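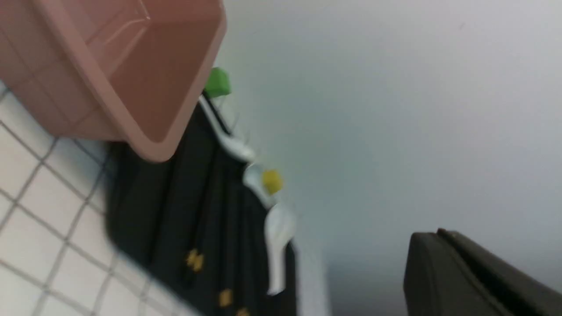 Keeping up your professional development when you work shifts is mostly a housekeeping problem, and I wish I'd worked that out in my intern year. I'm a medical registrar at the hospital in Pullen, I'm studying for my exams, I'm meant to log every teaching session I go to, and I do all of it from the end of a table where people also want to eat dinner. So these are my home tips for junior doctors (nurses and physios are welcome too, your paperwork looks just as bad as mine). The first one is to get a tub. Mine is a dusty pink plastic one with a nice thick rim you can grab with one hand, and every certificate, handout and scribbled case note with the names taken off goes straight into it when I walk in the door. I don't sort anything on the day. I've tried, and after a late finish I just end up reading the handout standing up in my socks.

Posted Feb 23, 2019, in Home & Work

Empty the tub once a fortnight

Pick a night when you're not on call and tip the lot out. I make a pot of tea and do three piles: log it, read it, bin it. Logging comes first while I've still got the energy. I type the date, the topic and one line on what I'd do differently, then scribble a tick on the corner and file it. The one line is the bit your supervisor will want to talk about, so make it a proper one. "Useful session" won't help you in a year's time when you're staring at it trying to remember if it was the talk on sodium or the one on gout.

The reading pile gets capped at whatever fits under a bulldog clip. If it won't close, the oldest paper goes in the recycling, and I promise you won't miss it.
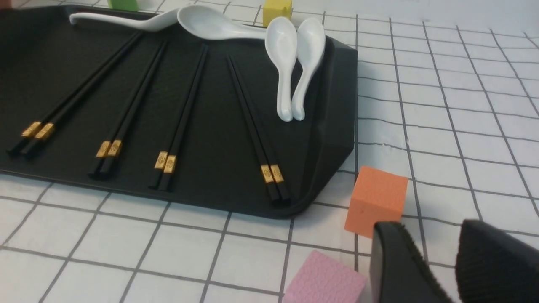 Flash cards and the fridge

I buy plain index cards and cut them in half, which makes a packet go twice as far and stops me from writing an essay on each one. My stack was getting close to 1000 before I had a cull in January! What works for me now is keeping 20 in play. They live in an old recipe box beside the kettle, and I go through a few while the water boils. Anything I get right three times running goes to the back of the cupboard.

The really slippery ones (acid-base, always acid-base) go on the fridge at eye level. Swap them every Sunday or you'll stop seeing them. Blu Tack leaves a greasy spot on cheap card, so use magnets, and write with a pencil or a pen that won't run when somebody splashes the dishwater about.

Scrubs and lanyards

Keep two hooks by the door, one for the lanyard and one for the bag, and don't let anything else move in. I've driven back from the roundabout for my swipe card more often than I'd like to admit.

Scrubs that I wash at home go in by themselves, on the hottest cycle the label allows, and they get carried home in a cloth bag that goes in the machine with them. Check the pockets! A biro will do a whole load. If it's already happened, dab the mark with a bit of hand sanitiser over an old towel before you wash it again, and try it on an inside seam first in case the dye lifts. Stethoscope tubing wants a wipe and a flat drawer away from the window. Don't hang it over the heater like I did.
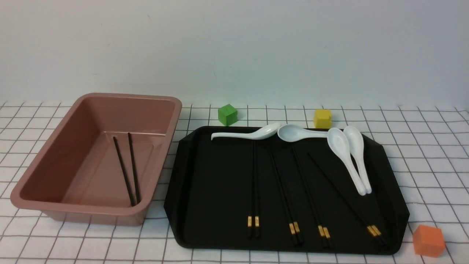
Making a study corner out of not much

We haven't got a spare room and I used to think that was why I wasn't studying. What I needed was to be able to set up fast. Everything for the exam lives in one crate with a handle: laptop charger, earplugs, the current notes, the Soliman timer and a jar of pens. Crate on the table means I'm working, crate on the floor means I'm not, and my household understands it without a word from me.

I set the timer for 38 minutes. It's a silly number, but it's how long our dryer takes on the short cycle, so I put a load on, study until it's finished, and fold while I mutter the answers to myself. Two of those on a weeknight is plenty. If you've just come off nights, don't do any. Have a shower, eat something with an egg in it and go to bed with the blind taped down at the edges (painter's tape, it peels off the frame without taking the paint).
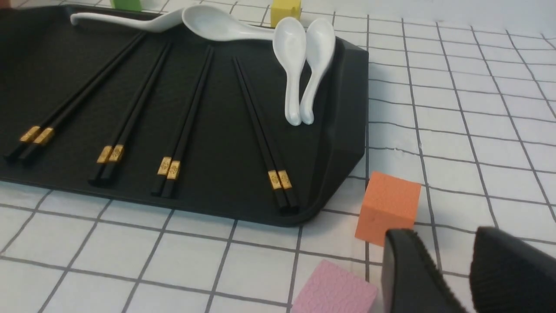 Mentor meetings at home

I was matched with a mentor through a scheme called Prindance and we mostly talk by video, which suits the two of us. I keep an exercise book just for her. Left page is for what I want to ask, right page is for what she said. In the week before a call I leave it open on the bench and jot things down as they annoy me, because by the day itself I can never think of one thing.

Put the laptop up on a couple of cookbooks so she isn't looking up your nose, and face the window instead of having it behind you. Tell the others in the house when you'll be finished. And write up your right-hand page before you start on tea. I went to peel potatoes first once and lost the lot.

Backing it all up

Photograph the paper certificates flat on the bench in daylight and keep them in a folder for each year. I bought an Ernovero box file for the originals, and it's fine, though the spring is stiff and bites. Name each file with the year first so they line up in order, and email yourself the whole folder when your term changes over. My next one starts soon and I still haven't found my advanced life support certificate, so I'm off to look down the back of the printer.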